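Shared Kitchen Walk-Through, Ullgate Community Hall
Checked by Margit Berge, with Majdi Mahasneh holding the clipboard

Hello all, and thank you for leaving the place so tidy for us! A few comments as usual, and do skip to your own shelf if you're busy.

1. Dry goods and seasonings – OK, with a note. Lids were on, which pleased me. Please put a name and an opening month on every jar, even the little glass ones, as powders all start to look alike by winter.
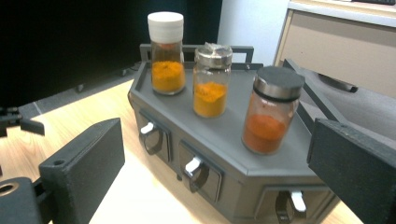
Ullgate, June

2. Fridge – OK. It read 33 degrees at the back, a touch cold for the lettuce, so Majdi turned the dial down one notch. I'll look again next month.

3. Fire blanket and extinguisher – OK. The gauge is in the green. Jihad Sfeir has moved the coat hooks that used to hang over the blanket (bless him).

4. Worktops and small appliances – OK. Wipe around the feet and into any little corners where powder settles, and unplug things before you do.

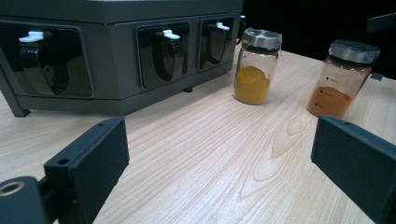

5. Hot water – NEEDS ACTION. The left tap took over 6 minutes to run warm. Munther Sabbagh will ring the plumber.

6. First aid box – restock. We're out of blue bandages again, and a box of 100 is on order.

7. Back door – sticks, but it opens. Lift as you push.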